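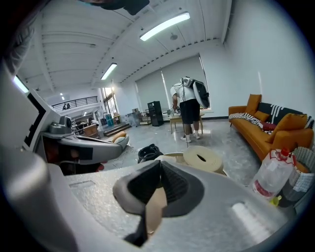
Randa Karaki has a one page checklist and she'd like you to stop emailing her for the long version. There is no long version. "There was one, it was 8 pages, people signed it and didn't read it," she says. "So, one page."

Karaki looks after collection practice at Plenurby, where people do household tasks with hand-held grippers and the recordings go off to train robot arms. We talked by phone, 3 Feb 2023, her eating lunch, me typing badly.

First rule on the page: look at the fingers. Every session, before anything else. Rubber wears, textured faces pick up lint and grease. "If the pad is shiny, swap it. Don't finish the batch first. Everybody wants to finish the batch first."

Second: two grippers, one clock. The left and right recordings have to line up or the episode gets binned. They lost 922 episodes last June that way. Whole set from a site called Hullidum. The operators had done good work, she says, and she was the one who had to call them. "I read out the number and it just went quiet."

So now there's a clap at the start. Both grippers closed together, twice, where both cameras catch it. Low tech. She likes it. An engineer at Imeck, who supply the sync software, told her it shouldn't be neccessary. "Fine. We still clap."

Then the room. I asked if it should be cleared out, plain walls, nothing around. No - she was quick on that one. Sofas stay, cushions stay, blankets stay. A robot that has only seen tidy rooms is not much use to anybody's house. What does go: mail, family photos, screens left on, anything with a name on it. And walk the floor where you'll be standing. "You're looking at your hands. You are not looking at your feet. I've gone over a rug myself, with the gear on."

People in the room are allowed, if they've signed. That was the part I had the most questions about. Consent is per session, not per project, and it covers backs and reflections as well as faces. Karaki says a back still counts as a person. Anyone can pull out later and the footage comes down, no reason asked for.

How long can someone go? Her page says breaks every 200 grasps or when the wrist hurts, whichever comes first. Some operators complain that's too often. The pay is by the hour so it costs them nothing, she points out, and she has stopped arguing about it.

Cables and packs get a line too. Anything worn on the back goes on with a second person helping, straps checked, loose cable tucked. She wanted a weight limit in there and couldn't get one agreed. Still annoyed, from the sound of it.

Failed grasps: keep them. Label them, keep them. "New people delete their drops. They're embarassed. I want the drops!" A reviewer at Kwok, the outfit that audits their sets, pulled 3,000 clips and found hardly any misses, and sent the lot back with a note asking whether the operators were magicians.

Last item on the page is just the word stop, in capitals. Means anyone can call it, operator or bystander, and everyone puts the grippers down flat. She's had it used for a dog, a phone call and one real pinched finger.

What would she change? The labels, probably. Too many codes. She's halfway through a rewrite and wants it out by June. Then somebody came to her door and she had to go.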